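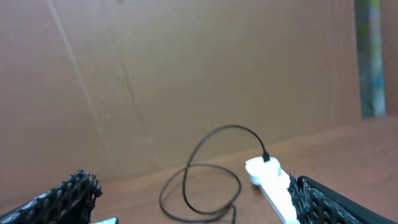 White power strip on the table

Subject: Re: [petley-neighbors] Backup power for the winter, what size?

> We were without power twice last winter on the Wultoleck side and I
> would like to be ready this time. I don't want a generator. The
> Kotian battery box keeps coming up on this list. Is it big enough to
> run a refrigerator overnight, and can I plug a power strip into it
> and run several things at once? Also, does anyone know if Wodstead
> is still doing the outage text messages? I signed up at the old
> address and have heard nothing since we moved.

We have had the Kotian for two winters at the Petley end of the road, so I can answer most of this.

The one we have is the 1,000 watt-hour model. The output limit is 800 watts, and that is the number that catches people. You can have a full battery and it will still shut off if you ask for more than that at one time. Our coffee maker is over the limit by itself. The toaster too. We make coffee on the camp stove during an outage, outside on the porch.

Refrigerator: ours draws 150 watts while the compressor is running, and it runs less than half the time if people leave the door shut. It jumps higher for a second when it starts, and the Kotian has handled that. Overnight is fine. We got through one night and into the next morning with almost a third of the battery left, but the kitchen was cold and that helps. An older refrigerator in a warm house could be a different story. A plug-in watt meter is worth borrowing before you buy anything. Leave it on the refrigerator for a full day and write down the total.

Power strip: yes, for small things like lamps, a router or chargers. Add up the watts first. The strip gives you more places to plug in but the limit at the box stays the same. The refrigerator goes straight into the box on its own outlet. Please don't plug one strip into another, and don't run a space heater from any of it. Look at the cord before winter and throw the strip out if the plug is loose or has brown marks.

The order we do things in when a storm is forecast:

1. Top up the Kotian. It takes most of an afternoon from the wall, so start early.

2. Fill the water jugs. We are on a well, and the pump is far too big for the battery.

3. Charge the phones and leave them out on the table where anybody can find them in the dark.

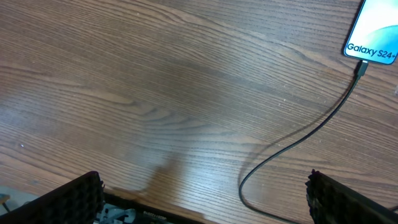

4. Turn the refrigerator down a notch a few hours ahead, and put it back after.

5. Unplug the computer and the TV. When the power came back last time it flickered several times before it settled.

A phone uses very little compared to everything else. Even on a bad night the phones and the router together never came to 50 watts here. What runs a phone down is a weak signal, and the tower on the Wultoleck side seems to go out a few hours after the houses do. Turn on airplane mode overnight if you aren't waiting for a call.

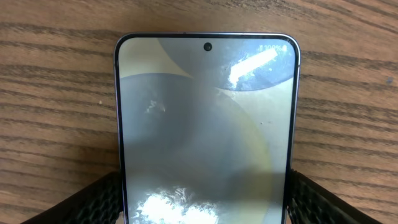

As for Wodstead, the text messages are still going, but they are tied to the meter number on your bill and not to your name. If you moved, you have to sign up again with the new meter. The phone line will do it if the website won't let you in. I got through at 8 in the morning with no wait. Ask them to read the meter number back to you. Ours was entered wrong the first time and we got alerts for somebody else's road until March.

You are welcome to borrow our watt meter. It's in a drawer doing nothing until the garage freezer gets tested again.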